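Rerkville Residents' Forum
Search this forum Keywords Posted by Go

Topic: Proposed standard for shared kitchens and snack shelves in member buildings

Posted by: E_Reisinger (moderator)
12 August 2025

Members are invited to comment on the draft standard for shared kitchens and snack shelves. The draft would apply to the Rullberg and McKinnon buildings, which together contain 161 units, and would replace the house rules each building now posts for itself. Its main provisions are as follows. Food left in a shared refrigerator must carry a name and unit number. Unlabeled food will be removed at the monthly cleaning. Snacks and drinks on the open shelves will be sold at cost, with payment made by the honor box. A building that falls more than 40 dollars short in any month will have its shelf closed for the month that follows.

Comments should refer to the provision by subject and should be posted in this thread. The draft will be revised once before it goes to the boards.

Emil Reisinger

Posted by: NkechiE_McKinnon

I support the labeling provision and oppose the closing of shelves. The shortfall in our building has never been traced to theft. In my view it comes from unclear prices, and a resident who cannot find a price will leave whatever coins are at hand.

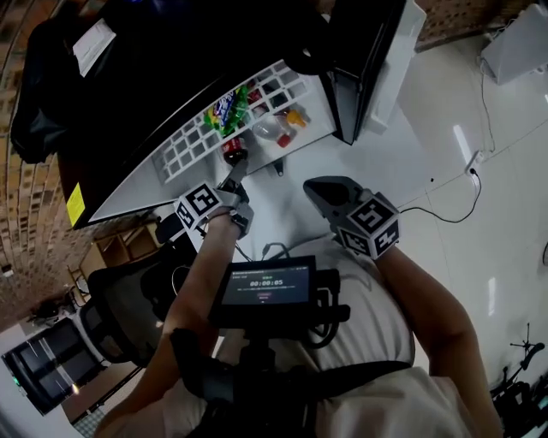 Pricing should therefore be settled before any penalty is adopted. The draft speaks of "snacks and drinks" as one class, at one price. That may be workable for crackers, but a name-brand drink costs more to stock than most of what sits beside it. A small bottle of Coca-Cola on a white grid shelf, with snacks all around it, gives the buyer no reason to suppose that it costs more than its neighbors. I ask that the standard require two posted prices, one for drinks and one for food, in type large enough to be read without bending down.

Nkechi Effiong

Posted by: D.NiChonaill

I must disagree with the previous post in part. Price cards were used in the Rullberg building for most of last year and the shortfall did not change. The cards fell off the shelves, were put back in the wrong places, and led to more complaints to the office than the honor box ever did. A single flat price has the merit that everyone remembers it. If drinks cost more to stock, the flat price can be raised by 25 cents and the matter closed.

I do agree that closing the shelf is too severe. It penalizes the residents who pay.

Declan Ní Chonaill

Posted by: NkechiE_McKinnon

The cards to which Mr. Ní Chonaill refers were handwritten and taped on. I am proposing a printed notice fixed to the wall. The two should not be treated as the same measure.

Posted by: EseGarba

My comments concern the refrigerators, on which the draft is thin. It states what will be thrown out and when, but it says nothing of how the appliance is to be kept between cleanings. The Lavden service contract covers repair only.
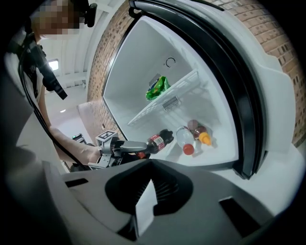

Responsibility for small upkeep needs to be assigned by name in the standard. Last August the refrigerator on our floor ran warm for a week, and the repair visit found only that the door had not been closing fully. The thick black gasket that follows the inner edge of the door should be wiped with mild soap every month, and residents should be asked not to overload the shelf on the inside of the door. Wire shelves also let spills through to whatever is stored underneath, so any open liquid ought to be kept low in the compartment. I would add these points to the section on cleaning.

Ese Garba

Posted by: C_Akande

I have no objection to Ms. Garba's additions. I do question the monthly removal of unlabeled food. Many residents work away for part of the month and would return to find a sealed, unspoiled item gone. A notice of 2 days, posted on the refrigerator door, would be fair and would cost nothing.

Chidubem Akande

Posted by: D.NiChonaill

Notice has been tried. Residents label everything in sight the evening before, including food that is well past its date. If notice is to be given, the standard should require a date on the label as well as a name.

Posted by: C_Akande

I can accept a dated label on that basis.

Posted by: E_Reisinger (moderator)

The comments to this point have been recorded. The revised draft will include dated labels, advance notice of removal, and Ms. Garba's text on door gaskets and spills. The pricing question remains open, and both proposals will be sent to the boards as alternatives. The provision on closing shelves has been withdrawn for rewording.

Reader comments (2)

hallway_9: Will the honor box accept cards? Few people on my floor carry coins.

rullberg_third: Please consider a separate rule for baby food and medicine. Neither should be thrown out for want of a label.

Contact the moderators | Copyright Rerkville Residents' Forum | Back to top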